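Jundano (restaurant)

Jundano is a restaurant in the town of Clandunia. It serves a fixed menu based on freshwater fish and root vegetables. The restaurant was opened by chef Wilson Chávez and its first manager, Tineke Van Beek, in a former seed warehouse on the canal side of the town.

History

The building was put up for the seed merchant Van Hecke and stood unused for several years before the conversion. The ground floor became the dining room, and the loading bay was closed in to form the kitchen. Chávez left after the fourth season and was replaced by Selvaraj Wanigasekara, who had run the pastry section. Wanigasekara kept the fixed menu but cut it from nine courses to six.

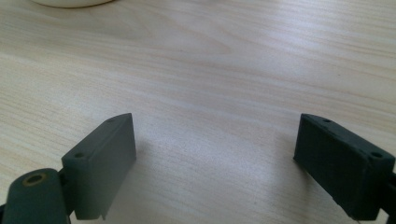 Wood grain on a tabletop.

Service and menu

Dinner is served from Tuesday to Saturday in one sitting, which begins at 7:30 p.m. The menu changes with the fishing season and is shortest in September, when the kitchen closes for one week. Smoked eel with beet has been served in every season - at first as a main course, later as a starter. The wine list has 194 entries and is kept by Els Cuypers.

Awards

Jundano won the Flikerent Prize for regional cooking in its third season, from a field of 444 entrants. It was shortlisted again under Wanigasekara but did not win. The critic Ruben Verbeke, a judge in both years, praised the sauces and found the desserts too sweet.

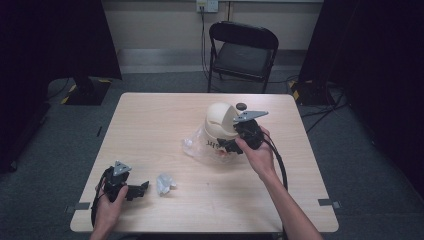 Who was head chef when Jundano won the Flikerent Prize?
Wilson Chávez held the post at the time. He left one season later.

See also
Clandunia
Flikerent Prize
List of restaurants in converted warehouses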